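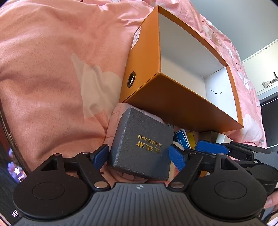

The robotics club at Starudville High School has built its first hand-held gripper and is using it to collect practice runs for a student project called Stukura. Members take the tool home and pick up everyday things such as a small dark grey box, held between the two blue finger pads. Each student records for 3 weeks.

The club has 2,478 runs so far. It will show the project in the school gym on 27 May 2019. Doors open at 6, and entry is free.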